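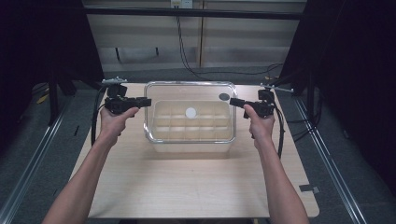

February, bench notes, dye corner

Started the second madder pot at 9:40 this morning and I'm already happier with it than the first one. The first came out that sad brick color again (the tap water, I'd bet money on it) so this time I carried two jugs over from the rain barrel and let them sit by the heater until the chill was off. Same wool, the Skutanari worsted, same weight of root. If it goes brick again I'll eat my hat.

Weights before I forget them: 138 g dry wool, mordanted with alum at 18 g. I had the alum lower last month and the color rubbed off on my cuffs, so please don't copy from the old page! I've crossed it out but you can still read it.

Root is the Chaiyaporn batch, lot 2420. There's one more bag of lot 1382 on the shelf and I'd like to keep that for the spring samples, since it gives a warmer orange and we've promised two people matching skeins. Don't open it. If you've opened it, write it down here and I'll be a grown-up about it.

11:15. Pot at 140 F and holding. I keep wanting to nudge it up, and I keep remembering the brown mess from the Plitthorpe order, where I let it creep past 170 while I was on the phone. The thermometer clip is loose again, by the way. I've bent it back twice and it slides down the side of the pot whenever you stir, so read it fresh every time.

Skein one out at noon for a peek. Really pretty! More red than I dared hope, a little streaky near the ties where I'd knotted it too tight. Loosened the ties on the other three, put it back in, stirred, left it alone (mostly).
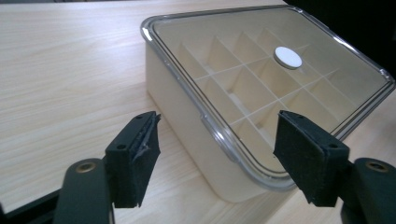

Storage for the finished samples is still a question. I had them in paper envelopes all winter and the moths didn't get in, but the labels fell off four of them and now I've got four lovely pinks with no recipe. From now on the tag goes through the yarn itself, tied on with cotton, pencil only. Ink ran last time. Put the lot number on the front and the water on the back, tap or rain.

2:30. Heat off, lid on, leaving it to cool in the pot overnight. I know the Jeton leaflet says to lift the wool while it's hot, and I did try that in the fall, and it was paler by a good shade. Might just be my pot.

To do:

- rinse in the morning, cool water first, no soap until it runs clear
- light test strips, half under card, half in the south window
- order alum, we're down to the last scoop or two
- try the exhaust bath with the gray fleece, could be a nice peach
- fix that clip!!

Tried a pinch of chalk in a jam jar of the leftover tap water batch too. It's on the sill, don't pour it out.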